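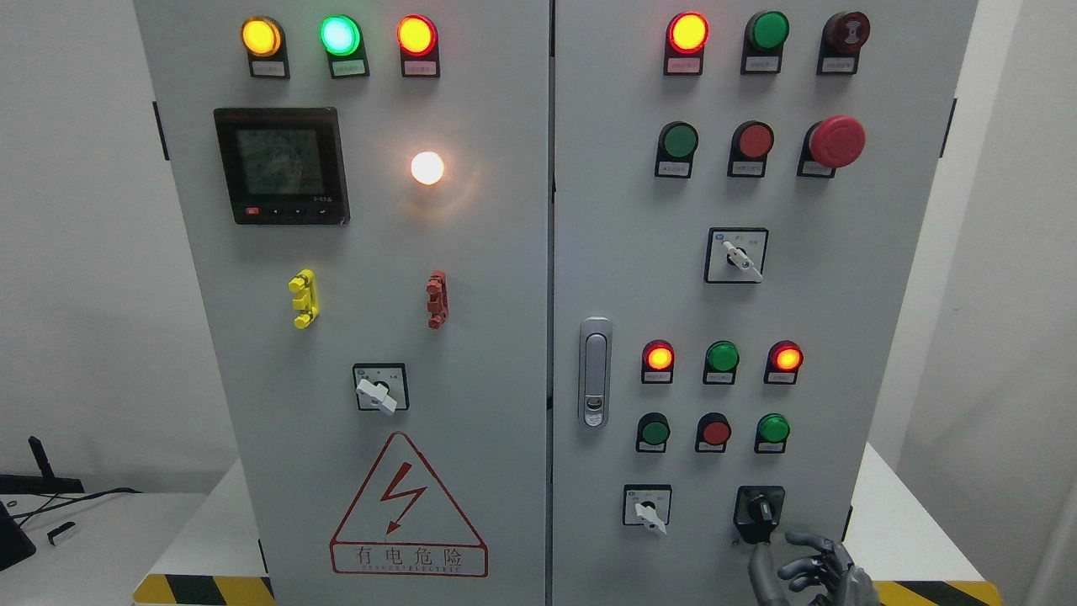 # Flamton Panel Room: Control Cabinet Notes and Labels

Print this page | E-mail this page

## What is in this folder

This is the working record for the control cabinets in the panel room at Flamton. It holds the label schedule, the lamp colour list, the start-of-shift check sheet and the spares list. The drawings are kept by the electrical office and are not copied here. If a drawing and this folder disagree, go by the drawing and tell the office.

Files:

- `labels.csv` – one row per label plate, 153 rows
- `lamps.csv` – lamp position, lens colour, what it reports
- `checks.md` – the start-of-shift check sheet, as text
- `spares.csv` – lamps, lenses, button heads, contact blocks, label blanks
- `old/` – schedules from before the Prirklow rewiring, kept for reference only

The current schedule was made after Prirklow finished the rewiring in November. Anything printed earlier should be thrown away. There was a laminated copy on the back of the panel room door for a long time and people still quote from it.

## Scope

The folder covers things fitted to the front of the doors: lamps, push buttons, selector switches, meters, emergency stops, label plates and warning signs. It does not cover what is behind the doors. Opening a door is a job for an authorised person with the supply isolated and locked off, and nothing in these notes gives permission to do it.

Cabinets in the pump house are recorded in the Mudilis folder.

## How positions are written

Each door has a letter, then a row number counted from the top, then a position counted from the left as you face the door. So `B-2-3` is door B, second row, third device.

A device that sits between two rows takes the number of the row above it. Large items such as meters take one position only, whatever room they use up. Warning signs are not given a position. They are listed at the bottom of each door's entry under `signs`.

## Columns in labels.csv

| Column | Contents |
|---|---|
| `pos` | Position, as explained above |
| `type` | lamp, button, selector, estop, meter, sounder |
| `colour` | Colour of the lens or button head, in plain words |
| `text_zh` | Chinese text on the plate, if there is any |
| `text_en` | English text on the plate, or our translation |
| `tr` | `y` if the English is our translation, blank if it is on the plate |
| `fixed` | screws, glue or tape |
| `state` | good, faded, missing |
| `note` | Anything else |

Please write colours simply. Amber, green, red, white. We had one lamp entered under four names, and the search found it under one of them.

The printing on the plates is very small. Read it at the cabinet with a torch. Don't try to take it from a photograph, and don't fill in `text_en` from memory. If a plate can't be read, put `faded` and leave the text columns empty.

## Lamps

A lamp can be lit, unlit or failed, and from the front the last two look the same. `lamps.csv` has a column called `normal` which says what the lamp should be doing with the plant running, and another called `stopped` for when it isn't. Check the right column before reporting a dead lamp.

Lens colour alone doesn't tell you what a lamp means. There are green lamps in this room that report a run signal and green lamps that report one phase of the supply. Red is used for faults, and on some doors it is also the third phase. Go by the plate.

Some lamps look different when lit. The amber and red ones shift towards orange or yellow in the middle, and a bright white lamp throws a glare over the metal beside it that makes the next plate hard to read. Record the colour of the lens as seen with the lamp off where you can. If you can't, record what you see and put `lit` in the note.

Lamp test, where fitted, should light every lamp on that door. Hold it in long enough to look along each row. Press it only after telling the control room, as the sounder goes off too on doors that have one.

## Push buttons and selectors

Green buttons start, red buttons stop, on every door in this room. The Prirklow work put right the one pair that was reversed.

Selectors are recorded with the handle position at the time of the check and the position they should normally be in. Handles get knocked by people carrying ladders through. If one is out of place, don't turn it back. Ring the control room first.

## Emergency stops

The mushroom-head stops are tested on planned stops only. The test is written up in the plant log. This folder records only the position, the state of the head and whether the plate is present. Keep nothing hanging from them. Lanyards and pens have both been found there.

## Meters

The check sheet asks for the reading in plain figures with the unit shown on the screen. The scale setting on the incomer meter is 800 and must be left as it is. Frequency should read close to 50.

The screens are hard to read from an angle. Stand square to the door. If the figures are faint, write `not read` and say so at handover. A blank is worse than `not read`, as the next person can't tell if the check was missed.

The buttons under the screen change the page and can get into the settings menu. Press the page button only. If the menu opens, leave it alone and it will time out.

## Warning signs

Every cabinet in the room must carry the lightning-bolt triangle with the electrical danger wording in Chinese and English. The approved Chinese wording is 有电危险. The English under it reads DANGER ELECTRIC on the signs that came with the cabinets. Replacement signs from Belay have slightly different English and are accepted. Don't peel off a sound sign to make a set match.

A sign is replaced when any of the wording has worn away or a corner has lifted. Clean the metal first with a dry cloth. No solvent on the doors.

## Start-of-shift check

Taken from `checks.md`. Do it at 6 a.m. and again at 6 p.m.

1. Look along each door from the left. Compare the lamps with `lamps.csv`.
2. Note any lamp that differs, with its position.
3. Read the meters.
4. Note selector positions.
5. Check that doors are shut and latches are home.
6. Check signs and label plates.
7. Floor clear in front of the cabinets. No boxes, mops or chairs.
8. Sign the sheet.

Nothing is pressed or turned during this check.

## Label plates

New plates are white with black text, one size, cut by the workshop. Ask for them in batches of 16, which is what comes out of one sheet. Send the wording in both languages and have it read over by somebody who reads Chinese before it goes to be cut. Fix with the screws supplied. Tape is allowed for one shift and has to be entered as `tape`.

A missing plate is reported the same day, even when everybody knows what the button does.

## Known gaps

- Doors E and F have no `stopped` values yet. They need to be filled in at the next planned stop.
- Translations on door D were done from a worn set of plates and should be checked against the drawing.
- The sounder on door C is entered as `lamp` in the old schedule. The new one is right.
- Spares counts are from the last stocktake and don't include what is in the van.
- `old/` has two versions of the door A sheet. We don't know which was used.

## Changes

Make changes in the CSV and add a line in the `note` column saying what was altered. Don't reorder the rows. The print template picks them up by row number and the sheets come out wrong if they are moved.

## Related items

- Mudilis pump house: cabinet labels
- Belay sign order form
- Lock-off procedure, panel room
- Prirklow rewiring: snag list
- Flamton spares store: stock sheet
- Handover sheet, blank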